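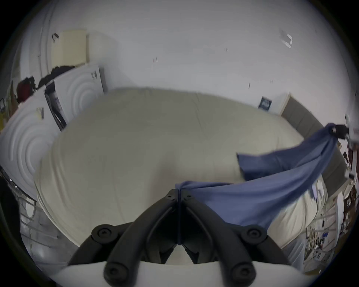
Fulitz FAQ: two-handed cloth recordings, policies and all the stuff people keep emailing me about

Fulitz is the little toolkit I wrote for turning recordings from hand-held grippers into something you can train a cloth policy on. It reads the raw sessions, lines up the left and right streams, cuts them into episodes and gives you a viewer so you can see what went wrong. I keep this page going because my inbox can't take any more of question one.

What do I need to run it?

A Linux machine and a decent amount of disk. You can sync and trim without a GPU (I do it on my laptop on the train), but you'll want one for training. Mac mostly works. The viewer flickers on Mac and I haven't found out why.

My left and right hands are out of sync. Help!

Run the sync step again with the offset search turned on. The default window is 35 milliseconds, and if your clocks have drifted further than that it just gives up and keeps the raw times, which was a bad choice on my part. It'll print a warning in the next version. For now, check the log for the word "fallback."

Why does the tracker lose its place when I lift the cloth?

Big soft thing, plain wall, not much else for the tracker to hold on to. A sheet or a T-shirt pulled tight can fill most of a view, and then the features it was following are gone or, worse, they're on the fabric, and the fabric is moving! Fulitz tries to mask out anything that moves with the jaws before it solves for the pose. You can help it a lot by giving the wall some texture. Small pen marks are fine for your own reference but they're too faint for the tracker. Posters, furniture and open shelves do much better.
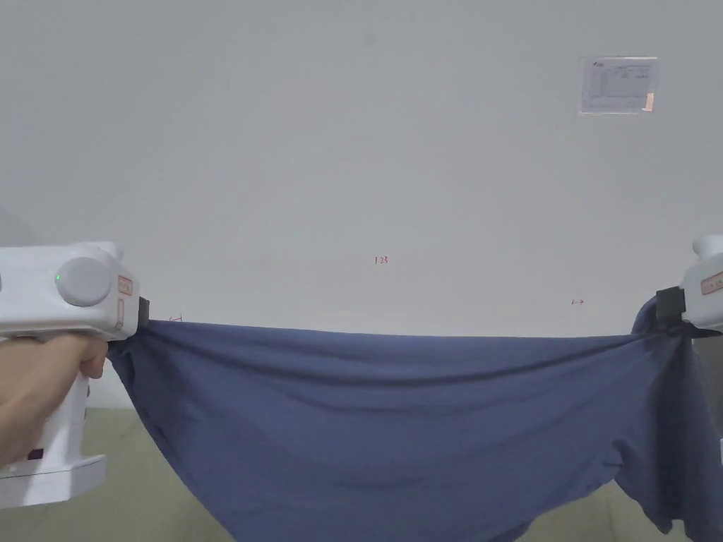

The other thing to try is slowing down on the lift. I know, it feels silly. But the first half second after both jaws close is where I see most of the bad poses, and a slower lift gives the solver more frames to work with before the view changes.

Do I need to hold both grippers at the same height?

No, and please mix it up. If every episode has level hands the policy learns level hands, and then it gets very confused the first time one corner slips. I like to record some with one side higher, some with slack in the top edge, and some where I pull it nearly tight.

How many episodes is enough?

For flattening one kind of cloth on one surface, I start getting a policy I'd show to a friend at 1000 episodes. My current T-shirt set has 1530 and it's noticeably better at recovering from a bad grab. I'm aiming for 2000, mostly to get more colors in there. My early sets were way too blue.

Does it plan, or does it just copy?

Bit of both. The Dawber module picks the next pair of grasp points and a rough path, and the learned policy handles everything close to the cloth. You can swap Dawber out for your own planner as long as it returns two poses and a time. I've tried going without it and the arms wander.

The jaw width reads as closed when there's cloth in it. Is that a bug?

Nope. Thin fabric is thinner than the noise on that reading, so width alone won't tell you if you've got hold of anything. Look at the grasp label column, which comes from a small image classifier. It's right most of the time, and you can fix the wrong ones by hand in the viewer (press G to flip a label).

Can I use it with my own arms?

If you can send them end-effector poses, yes. There's a sample driver in the Stunport folder. Copy it, rename it, fill in the four functions. Please set the speed limit before you run anything.

Where did the Brarnley format go?

I dropped it in the June release. The converter is still in the tools folder and it'll stay there, I just don't test it any more.

Search this FAQ
Type a keyword
Go

Comments

clothbot_fan: The offset search fixed it, thank you! Mine said fallback on every single session, oops.

mirrorside: Any chance of undo in the viewer? I keep hitting G by accident.

Reply from the author: It's on the list! For now, close without saving and you get the old labels back.

tangled_again: Slower lift helped a lot here, but towels are still a mess for me. Would love a section on towels.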